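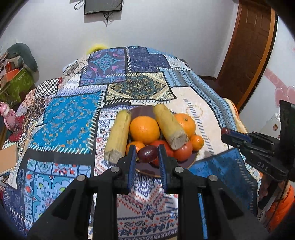 I finished Trorarwood by Snædís Egilsson last night, all 507 pages of it, and I am still walking about the house thinking of chapter 21! It's a family story set on a sheep farm, and the food writing is so good (the supper scene goes on for pages) that I had to stop and get myself something. A plate with an orange, two short bananas and a small dark red grape was no match for Egilsson's smoked lamb, but it got me to the end. Read it, please, and then come and talk to me about the sister.

Print this post | E-mail to a friend

We use cookies to remember your settings. OK

© Karaca Reads | Contact | Back to top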